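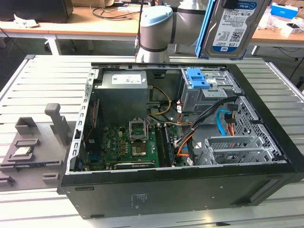
Grunine is a table of battery readings from off-grid cabins and RVs, kept by Nuria Gebru and Vinzenz Prantl. It has 758 rows, one per discharge run, from 33 battery banks. Loads were small household things plus one desktop computer.

Columns: bank, battery type, rated amp-hours, load in watts, start voltage, end voltage, minutes.

Known problems: 9 runs have no end voltage — leave them out of averages.

Send corrections to Nuria.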